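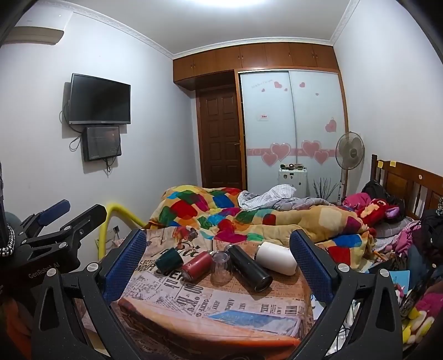
Larkham, August

Home exercise 3 for the Flundeo robotics club: drinkware with two hand-held grippers

This page is for members who have already done the first two exercises with one gripper. Now you will work with a pair, one in each hand, and record short runs at home. Femke Van der Linden wrote the first version of the exercise for the club, and I have changed it after the questions we received.

What you need

Two grippers with charged batteries, a flat place at the height of your hips or lower, and five things to drink from. Please choose things that are different from each other. We used a green cup, a red bottle, a clear cup, a black bottle and a white one. The clear one is the most important. Our program, which we call Drakis, still has trouble with transparent objects, and it will learn nothing about them if everybody brings only dark mugs.

All containers must be empty, with the caps closed.

The surface

Use a cloth with a pattern if you have one. Ours is printed like an old newspaper, with big letters and small columns, and you can see the pattern through the clear cup. A plain white cloth is also permitted, but write this in your notes. A soft surface makes the task harder, so begin slowly if you work on one. Do not tidy the whole room for the recording. Other homes are full of things, and the program must manage there too.

Laying out the objects

Put the objects on their sides in a loose row and leave space between them for the pads. The bottles should not all point in the same direction. The clear cup goes in the middle.

Before the first run, hold the gripper over the row with the jaws open and check that you see both blue pads in the preview, one at the left and one at the right. If one pad is missing, turn your wrist a little.
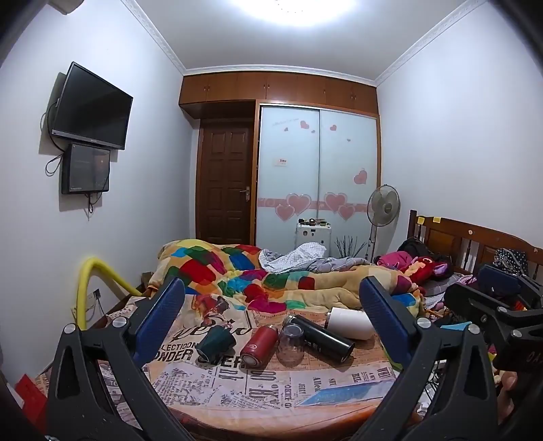
Larkham — club notes, August

Doing the run

1. Start the recording and keep both grippers still for 3 seconds.
2. Move one gripper down to the first object. The other one waits at the side.
3. Close the jaws slowly around the body of the object, not around the cap.
4. Lift it to the height of your hand, hold it, and put it back in its place.
5. Open the jaws fully before you go to the next object.
6. After the last object, return to the start position and stop the recording.

One run should take no longer than 30 seconds. If an object falls, continue with the next one and do not cut the file. Failed grasps are also useful for us.

Common mistakes

Squeezing too hard. Thin cups can bend, and after that the jaw width in the file is wrong.

Moving too fast between two objects. Murdo Mackay checked the files of the last group, 186 runs, and most of the rejected ones were blurred in exactly this part.

Taking a long bottle near its end. It will turn in the pads — take it near the middle, where the weight is.

Sending the files

Name each file with your initials and the run number, and upload it to the Prins folder before 20:00. The folder accepts files up to 2000 MB. If yours is bigger, the recording was probably not stopped after the run.

Exercise 4 uses the same five objects, so please keep them together in a bag until then.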